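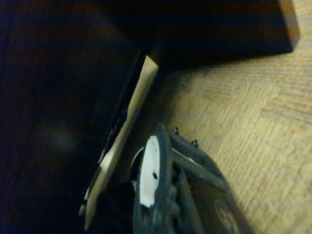

Page 6 of 17

Hallway storage and shoe care » Do cedar inserts do anything?

mudroom_pete
25 January 2018
So Gravberg wants 15 bucks a pair for cedar shoe inserts that "restore freshness overnight." I bought a set in October. My work shoes smell like work shoes with cedar in them. Am I missing something?

Lauritsen fan
You have to sand them. The oil dries up at the surface. Mine still smell great after a light going over with 200 grit.

mudroom_pete
Smelling great is a property of the insert. I'm asking about the shoe.

tallulah_k
Pete has a point, but cedar does hold the shape. I gave up on the smell part and just rotate, one day on, one day off. Shoes go on an open rack and never in a closed cabinet. Costs nothing.

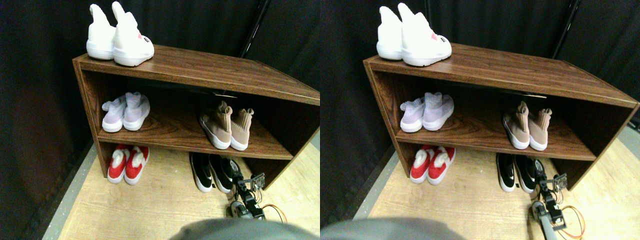 Iraís Serrano
Rotating is fine if you own enough shoes to rotate. I have one pair of boots for the job and they're on my feet six days a week. Newspaper at night, new insoles when the old ones go. I tried the Veltell spray and got boots that smelled like a taxi.

Lauritsen fan
Newspaper leaves ink on light linings, and I don't buy that it beats cedar.

mudroom_pete
Has anybody tested either one? Same shoes, cedar in the left, newspaper in the right — a month of that would settle it. Zovside has a chart on their site with no units on it, so that's no help.

tallulah_k
Your feet might not sweat the same, Pete.

mudroom_pete
Then I'll swap sides halfway. Starting tonight.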